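Bumport grasping

Bumport grasping is a method for teaching robots to pick up cloth by a corner or along an edge, using motions recorded by people holding the gripper in their own hands. It belongs to the wider family of handheld-gripper demonstration methods, and it is best known for work on shirts, towels and other thin fabric. The name comes from Bumport, the software package in which the method was first released by a small group at the Clakeo laboratory, led by Dinesh Venkataraman.

Background

Cloth is one of the great hard problems of robotics, and one of the most enjoyable to watch. A mug has one shape. A shirt has so many that no program could list them, and it takes on a new one every time it is touched! Early systems tried to build a full model of the fabric before moving, which was slow and often fell apart at the first wrinkle. Bumport skips the model. It learns directly from short recordings of a person closing the gripper on the cloth, each one labeled only by where the fingers closed and whether the fabric came up.
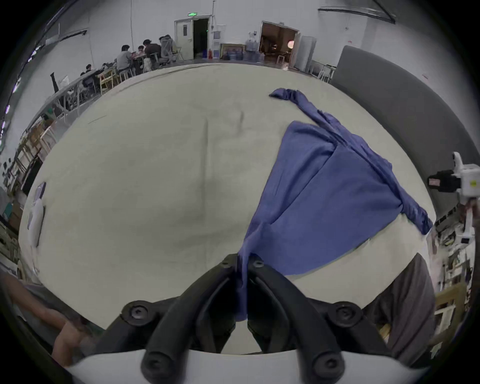 Corner grasps make up the larger part of the Bumport training set. A corner gives the robot a known point on an otherwise unknown shape, and once it has one corner it can often find the next by following the hem. The fingers close from two sides so that the fabric is caught between the tips, as with the blue cloth, whose pinched corner hangs in a twisted fold while the rest lies wrinkled on the table. Twists like that one were thrown out of the first version of the data as errors. Venkataraman's group later put them back in and found that the trained policy handled real laundry far better with them than without, a result that surprised even the people who had argued for it.

Method

A demonstration lasts a few seconds. The operator brings the open fingers to the cloth, closes them, lifts, and lets go. The recording keeps the path of the gripper, the opening between the fingers and the camera view. Demonstrations are grouped in sets of 500, and a full training run uses 2 sets, or 1000 grasps in all.

The policy is trained in a single stage. It predicts a short stretch of motion at a time, then looks again and corrects itself. This constant looking is where the method shines, as the fabric may have slid or folded over in the meantime and the next prediction simply starts from the new shape. No separate step is needed to detect a failed grasp.

The group sorts grasps into two kinds. In a pinch grasp only the tips meet, on a single layer or a corner. In a gather grasp the fingers come in from the sides and collect the cloth between their inner faces, which suits fabric that is already bunched up. Choosing between the two is left to the policy, and it makes the choice remarkably late, often in the last moment before contact.

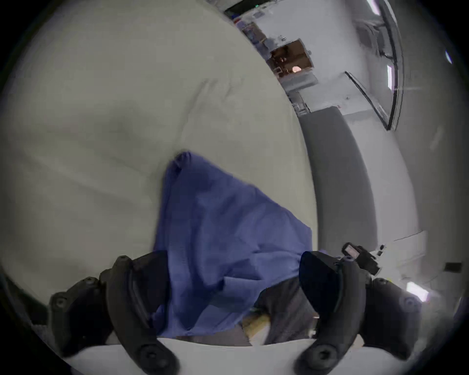

Dumitrescu has objected that gather grasps make the success figures look better than they should, since a robot that scoops up a handful of shirt still has no idea where the sleeves are. Venkataraman's reply was that a gathered cloth can be lifted, dropped and tried again, and that many pinch grasps begin with exactly this kind of reset. Later versions of Bumport report the two kinds separately.

Results and later work

The published test used 11 garments that did not appear in training. The policy did best on thin, plain fabric and worst on thick knits, where the fingers tended to slide over the surface without catching a layer. Stiff collars were also difficult.

Ravau, a follow-up project, adds a second arm and passes the cloth from one gripper to the other, so that a shirt can be held at both shoulders before it is laid flat. It keeps the Bumport data format, and older recordings can be used in it without changes.

See also

Cloth manipulation
Imitation learning
Parallel-jaw gripper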